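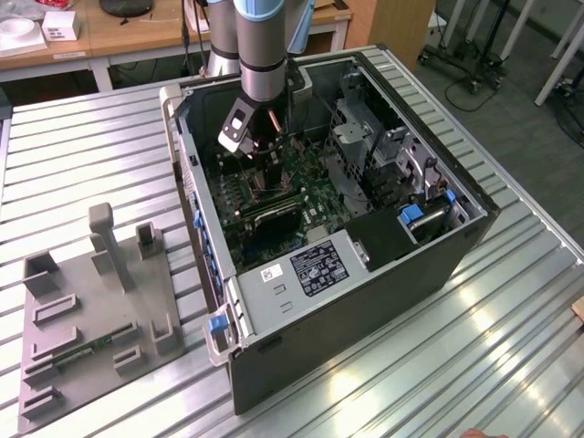

Workshop > Notebook > Dye bench > Madder

June 29, 2024

Madder day! I've been looking forward to this since March, when the roots came up, and it was worth every week of waiting for them to dry. Notes while my fingers are still orange.

Roots: the older bed by the wall at Kelturitz, not the new one. Washed, chopped small, dried on the racks, then put through the hand grinder twice. The second pass made a big difference to the feel of it – the first time through you get something like coarse tea, the second time more like ground coffee, with a lovely sweet earthy smell that got into everything, including my sandwiches.

Yarn: the plain two-ply from Wojcik, in small skeins, all scoured last night and left to cool in the pot. I tied each one in four places with loose figure-of-eights. Last time I was lazy with the ties and spent an evening untangling a bird's nest, so I'm rather proud of how neat these look. Alum mordant on everything, with a little cream of tartar in one batch to see whether it does brighten the red as Dinesh swears it does.

The madder soaked overnight in cold water. I poured off the first soak into a separate bucket (it was very yellow-brown, and I want to try it on its own with the scraps), then topped up with fresh water and a spoonful of chalk. Our tap water is quite soft and I think that's where my dull corals came from in the spring. Yarn went in damp, heat on very low.

The target was to creep up to 60 and stay there. I got impatient at one point and turned it up, went to answer the door, and came back to find the thermometer reading 75. Whipped it off the ring and stirred in a jug of cold water. Anything hotter and the browns start to come out, so I was cross with myself, but the skeins look fine so far. I'll mark that pot with a knot in the label string so we know which one got the rough treatment.

Held for an hour and then left them all in to cool. I took out one test strand from each pot along the way and pinned them to the card:

Pot A, alum only – warm brick, a bit flat at first, getting redder the longer it sits
Pot B, alum and cream of tartar – clearer, more orange than I expected, very cheerful
Pot C, alum with double chalk – oh, this one! A proper deep red, the nearest I've come to the old sample on the Flikeck card
Pot D, first-soak liquid on scraps – tan with a pinkish edge, would make a lovely background colour

Dinesh Kashyap came over at tea time and we held the strands up by the window and argued happily over B and C. He prefers B, and thinks C will go muddy once it's rinsed. I've bet him a jar of plum jam that it won't. He also pointed out that I'd weighed the roots before the second grinding and lost a fair bit as dust, so the ratio written on the lid is a touch generous. Corrected it in pencil.

One small disaster: the Nikix scales have started drifting again. I weighed the same skein three times and got three different answers, 5 grams between the highest and the lowest. New battery, same thing. I ended up using the kitchen balance for the alum, so please don't use the Nikix for mordants until we've checked it against the brass weights.

Left to do:

Leave all four pots overnight, lids on. Please don't stir C.
Rinse in lukewarm water, then a very mild soap, then rinse again. Dry in the shade.
Cut a length from each for the light test. Half under card, half in the south window, 40 days, and no peeking.
Save the exhaust from C. There must be a peach or a soft pink left in there, and I've got one undyed skein put by for it.
Dip a strand of B in the iron pot, just briefly. I'd love a purple-brown to go beside that red.

The spent roots are drying on newspaper by the sink. Dinesh says you can get a second bath out of them if you grind them again, so don't compost them yet.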